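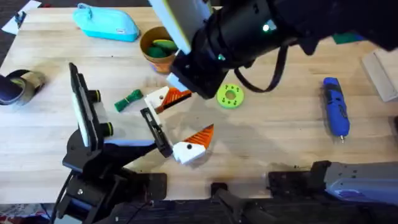 By Issa – Robotics Projects, spring term report

So, the short version is that our robot broke its own fingertip and I was the one who told it to. The long version is below, because we get graded on the long version.

Our project is called Fellow. Two arms share one wooden table and are supposed to pick up a pair of white and orange printed parts and bring them together in the middle. We left the usual clutter out (pencil case, tape, the green donut) since the whole idea is that Fellow should cope with a real desk. For most of March it coped pretty well! We logged 23 good runs in a row and I got cocky.

Then came the bad one. The arm on the lower left was closing on its part while the other arm was still coming down over the same patch of table. They touched. It wasn't a big crash, more of a crunch, and then the lower gripper just kept squeezing. I hit the stop button maybe a second later than I should have, and by then one of the pads had split and the part had shot off across the floor.

My first guess was the camera, and I lost a whole afternoon on that. The camera was fine. The real problem was in Fliken, the little scheduler we wrote so the arms take turns in the shared zone. Each arm asks for the zone, gets it, and gives it back when it leaves. But if a message took longer than 700 milliseconds, Fliken decided the arm had left and handed the zone to the other one. Whoops. I picked that timeout myself back when we only had one arm moving, and never looked at it again.

The squeezing was a separate mistake. We had a current limit on the gripper motors, but I had set it to 1,000 milliamps for a heavier test object and forgot to put it back.

What we changed: a late message now freezes both arms until a person clears it, and the current limit loads fresh with every part. We also taped the stop button down within reach of whoever is running the session, which sounds dumb but it used to slide behind the monitor.

I printed a new pad on the lab's Plovelus and we started over at slow speed. Still to do – pull the network cable in the middle of a run, on purpose, and see if Fellow really stops. I'm a little nervous about that one, so it's happening with the parts off the table first.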